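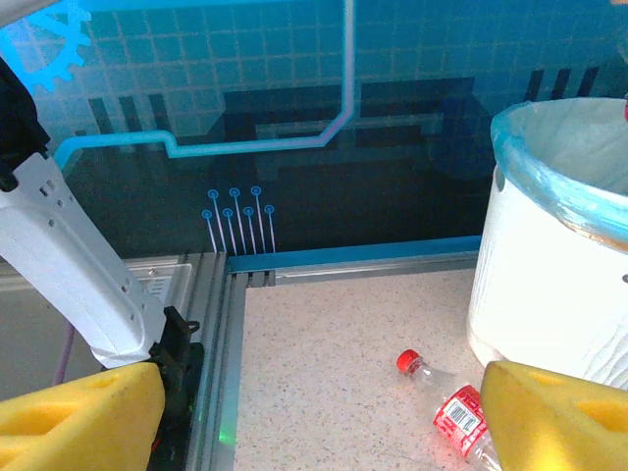
瓶盖该不该拧下来再扔

我的看法是:不该。喝完的塑料瓶,倒空,压扁,把盖子拧回去,再放进回收的那一边。这件事说起来很小,我们办公室却为它争了差不多一个夏天。

争论的起因是茶水间换了新的垃圾桶。原来只有一个大桶,什么都往里倒。八月份行政从Kingi订了7个小桶,白色的,套塑料袋,茶水间放两个,其余分到各个房间。桶上贴了一张纸,写着“塑料瓶请去盖、去标、洗净”。贴纸是物业给的,据说别的楼层也用同一张。

我读到这张纸的第一反应是照做。做了两个星期以后,我开始觉得它有问题。

先说去盖。瓶盖单独扔,是一个很小的硬东西,会从大件中间漏下去,混到袋子最底下,跟茶叶渣粘在一起。我问过给我们这片收瓶子的Rindar回收站,他们的说法是,散着的瓶盖在筛选的时候多半跟碎渣一起走了,带着盖的瓶子反而两样都能收到。瓶身和瓶盖常常是两种塑料,破碎以后放进水里,一种沉,一种浮,分开并不难。这一步有机器和水槽去做,用不着我们站在水池边上做。

再说去标。有的标签是一圈塑料膜,顺着虚线一撕就下来;有的用胶粘着,撕到一半断掉,剩下一条怎么抠也抠不干净。我试过拿指甲刮,也试过用热水泡,一个瓶子花掉的时间够我喝完另一瓶。要求每个人都这样做,结果就是大部分人不做,少数人做几天也停了。停了之后,有些人索性连分类都放弃,随手扔进离自己最近的桶。规矩定得太细,常常落得这个下场。

洗净也要打个折扣。装水的瓶子不用洗,倒空就行。装过饮料的,接一点自来水晃两下,倒掉。装过牛奶或者酸奶的要多晃一次,否则隔一晚上整个茶水间都有味道。我不赞成用洗洁精,更不赞成放热水冲半天,为一个空瓶子搭进去这么多水不划算。

有人会说,带着盖子的瓶子占地方。这话有道理,前提是没压扁。我的做法是先把盖拧松,从中间往下压,把空气挤出去,再趁瓶子还瘪着的时候把盖拧紧。拧紧了它就弹不回来。顺序反了就很麻烦,拧着盖硬压,瓶子会鼓,压到一半还可能把盖崩出去。我们隔壁的Drorkix办公室就有人被崩到过手背,不严重,但吓了一跳。

我在茶水间记过一段时间的数。一个月下来,大约800个瓶子,没压的时候,一个袋子装不满半天。后来大家陆续开始压,保洁换袋的次数明显少了。这里面有多少是压瓶的功劳,有多少是因为天气凉了喝得少,我说不准,所以不拿它当证据,只说一下我看到的情况。

比盖子更值得管的,是瓶子里剩的东西。我翻过一个装了105个瓶子的袋子,里面有87个是空的,其余的都还剩着水或者饮料,有的只喝了两口。这些液体漏出来,把同一袋里的纸和别的瓶子都弄脏,袋子提起来往下滴,从茶水间一直滴到电梯口。跟这个比,盖子拧没拧根本不算问题。如果那张贴纸只能写两个字,我希望它写“倒空”。

桶的位置也该动一动。现在两个桶并排靠在墙边,离水池有好几步。人手里拿着剩半瓶的饮料,要先走到水池倒掉,再走回来扔,多数人不愿意走这个来回。把回收的桶挪到水池旁边,倒和扔就成了一个动作。这个改动不花钱,我提过一次,得到的答复是插座在那边,怕溅水。我觉得挪到水池另一侧就可以,那边没有插座。

还有塑料袋。袋口要翻到桶沿外面,翻得宽一些,不然瓶子一扔,袋子就跟着滑下去,后面的东西全落在袋子和桶壁中间。我们先用的是桶自带的袋子,偏小,后来换成Oveo的大一号,翻下来有一掌宽,没再滑过。薄厚倒无所谓,空瓶子不重。

我也承认,各地收瓶子的办法不一样。有的地方确实要求把盖子分开,那里就按那里的来。我反对的是不问去向,把一张通用的纸贴到每个桶上。贴之前给收瓶子的人打个电话,问清楚他们到底要什么,五分钟的事。

现在那张纸还贴着。我在旁边加了一张小的,手写,内容是:倒空,压扁,盖子拧回去。目前两张都没有人撕。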